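How to Store Fruit at Home Without Buying Anything Special

Every July my inbox fills up with gadgets that promise to keep fruit fresh for weeks. Little discs, lined boxes, a bag from a company called Zetlow that costs more than the fruit you'd put in it. I tried the bag. My peaches went soft at the same speed as the ones on the counter, and I could have told you that before I paid for it.

So what follows is the dull method. It needs a counter, a fridge and a few minutes when you get home from the store.

Step 1: Empty the bag

Get the fruit out of the thin plastic bag it came home in. A closed bag holds moisture against the skin, and moisture is what mold wants. I know people who swear by poking holes in the bag. Maybe it helps. I've never seen a difference big enough to bother with. Keep the bag for the trash can and move on.

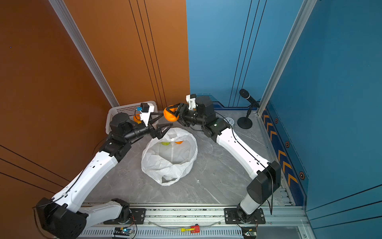

The usual white plastic bag. Fine for the trip home, poor for storage.

Step 2: Sort by what still needs to ripen

Peaches, plums, pears, mangoes, kiwis and avocados keep ripening after they're picked. Leave them out until they give a little near the stem, then put them in the fridge. Berries, grapes and cherries won't get any riper, whatever the sign at the store says, so they go in the fridge right away.

Bananas stay out. The skins will darken in the fridge, although the inside is usually fine to eat for a few days more.

My neighbor Raghda Sayegh puts everything in the fridge the minute she walks in, hard peaches included, and then complains that they taste like wet flour. I've raised this with her.

Step 3: Pick a container with air in it

A basket or a wide bowl will do. I'd skip anything with a lid for fruit that sits out. Don't pile it deep either, as the weight bruises whatever is at the bottom and you won't find out until you smell it. If you like a cloth liner, wash it now and then. 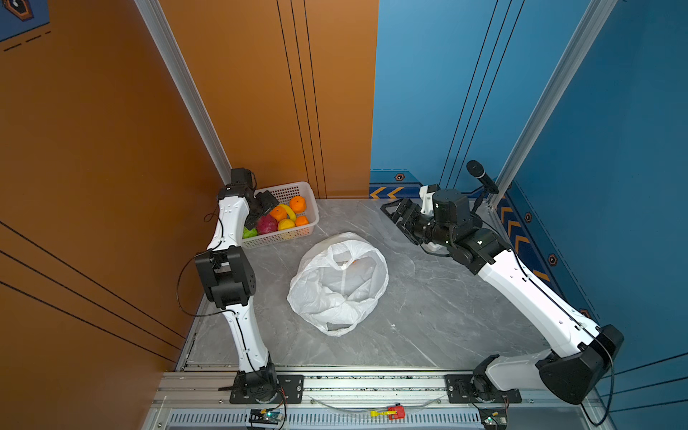 A plain white plastic basket does the job for fruit kept at room temperature.

Step 4: Leave the washing for later

Wash fruit right before you eat it. There's a vinegar rinse for berries that gets passed around a lot, and one post on the Postwood forum about it had 1,192 replies when I last looked, most of them from people who had tried it once. I tried it on 3 boxes. Two lasted a bit longer than I expected and one didn't. If you want to do it, use one part vinegar to three parts water, rinse well, and dry the berries completely on a towel. The drying probably does most of the work - skip it and you're worse off than when you started.

Step 5: Check it

I go through mine on Sunday with coffee. Anything moldy goes out, and soft berries touching it go too. Anything only bruised gets cut up for the freezer. Spread the pieces on a tray first or you'll be chipping at a solid brick in January.

What about keeping apples apart?

This one I'll grant. Apples give off a gas that speeds up ripening in other fruit, so give them their own spot, or put one in a paper bag with a hard avocado if you're in a hurry. Two days is often enough. Check after one.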